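Laundry robot draws a crowd, and some doubts, at Tirkport club night

Sat 20 July

The Tirkport student robotics club has spent the summer teaching a two-armed robot to fold clothes, and its members say it is nearly ready for the Selvanayagam Cup. Going by the open evening this week, "nearly" is carrying a lot of weight.

Team lead Mitali Bhattacharjee told parents that the robot has logged 107 practice folds since June. She did not say how many of those a parent would have put in a drawer. Asked directly, she said the club was "still going through the numbers."

The practice table had red clothes with white trim on it, one piece neatly folded and another in a heap, with a small folded white cloth beside the heap.
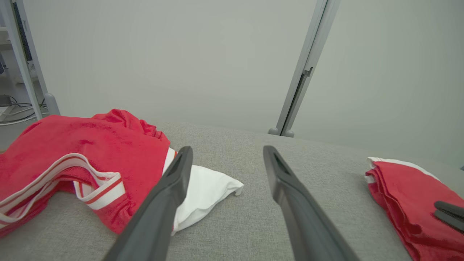
What the judges want

Cup rules give each team 32 minutes and score every garment out of 100. Points come off whenever a student touches the table. Kasun Sivakumar, who coaches the club, called the target fair. He also conceded that the students have practiced mostly on clothes they picked themselves, while the judges will bring their own.

Pierina Carbone, whose son is on the team, asked why the club had dropped last year's line-following car, which worked. Sivakumar said folding was the harder problem and would teach the students more. That may be so, but the club has asked the school for 3 more months of lab time, and a date for a full test run in front of outsiders has yet to be set.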